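**Ticket 579: Right gripper loses hold during two-arm brick assembly**

Opened: Jul 28, 2020
Reporter: Trinity Lindqvist
Assigned: Banafsheh Bakhtiari
Component: gripper control, right arm
Severity: medium
Status: see last entry

**Summary**

We are comparing two gripper controllers on the bimanual cell, the Kincaid board and the Ruvora board. Same arms, same printed fingers, same brick task. With Kincaid on both sides the task runs. With Ruvora on the right side, the right gripper lets go of the brick part way through the press step. The left side stays on Kincaid in all tests below.

**Steps to reproduce**

1. Power up both arms and home them.
2. Load the `press_blue` task.
3. Left gripper picks up the partial assembly and holds it.
4. Right gripper picks up a loose brick and presses it on from above.
5. Watch the right finger gap in the log during the press.

Expected: gap stays constant until the release command.
Observed: gap opens in small steps, then the brick slips and the arm presses with the finger edge.

**Log excerpt, right gripper, Ruvora board**

```
press_start gap_raw=579 cmd=579 current=ok
press_hold gap_raw=583 cmd=579 current=limit
press_hold gap_raw=590 cmd=579 current=limit
press_hold gap_raw=596 cmd=579 current=limit
slip_detect gap_raw=596 cmd=579 current=limit
```

Command does not change. The motor is being pushed open and the board is not pushing back.

**Comment, Banafsheh Bakhtiari**

Things I ruled out first:

- Finger wear. Swapped the left and right finger sets. Fault stayed on the right arm.
- Cable. Reseated both ends at the wrist, then replaced the gripper lead. No change.
- Supply voltage. Measured at the base board during the press. No dip worth mentioning.
- Camera load. Ran with the wrist cameras unplugged. Same slip, same point in the motion.

After that I put the Kincaid board back on the right arm and ran the task again without touching anything else. No slip. Put Ruvora back, slip returned. So it is the board or its settings.

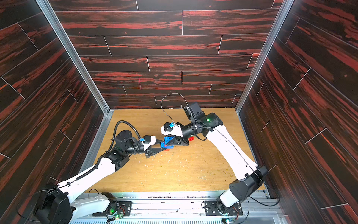

The next check was the current limit. The Kincaid config file has the limit in milliamps. The Ruvora file uses its own unit, and our conversion script copies the number across without scaling it. We were sending 200 in both files. On Ruvora that comes out well below what the press step needs, which fits the `current=limit` flag in every hold line.

**Comment, Hazel Lindqvist**

The conversion script is mine. It was written for the older Donerley board, which used milliamps too, so the field was passed straight through. I have added a scale factor per board type and a hard error if the board type is missing. Branch is `limit-units`. Please don't merge until someone has looked at motor temperature, as the real limit on the right side is now a good deal higher than what it has been running at.

**Comment, Banafsheh Bakhtiari**

Ran the branch on the right arm. Motor case reached 53 °C at the end of a long session and leveled off there. Acceptable for this motor, but I would keep the existing thermal cutoff in place.

Press step:

```
press_start gap_raw=579 cmd=579 current=ok
press_hold gap_raw=580 cmd=579 current=ok
press_hold gap_raw=580 cmd=579 current=ok
release gap_raw=580 cmd=579 current=ok
```

One count of offset under load. Kincaid shows the same.

There is still a difference between the boards. Ruvora takes longer to settle after a close command, about 200 ms by the log timestamps. With the current task timing the right arm starts to lift before the gripper reports closed. It got away with it on every brick I tried, but a brick sitting at an angle on the table could be picked up crooked. I added a wait on the closed flag before the lift. The fixed delay is gone.

**Comment, Xiomara Achterberg**

Two requests before this closes:

- Repeat the swap with Ruvora on the left. The left gripper holds the assembly against the press and sees a sideways load the right one does not. The right-side result does not cover it.
- Clean the tabletop before the comparison runs. There are crumbs and bits over the middle and right of it, and I don't want grit between the fingers counted as a controller fault.

Please also record the firmware version of each board in the run header. The Travatwood runs were hard to use later for lack of it.

**Comment, Trinity Lindqvist**

Header field added. Left-side swap moved to its own ticket, 596, so the timing data is kept apart from this fault.

**Resolution**

Cause: current limit sent to the Ruvora board in the wrong unit.
Fix: per-board scaling in the conversion script, merged from `limit-units`. Lift now waits for the gripper closed flag.
Open: Ruvora on the left arm under side load, tracked in 596.
Status: closed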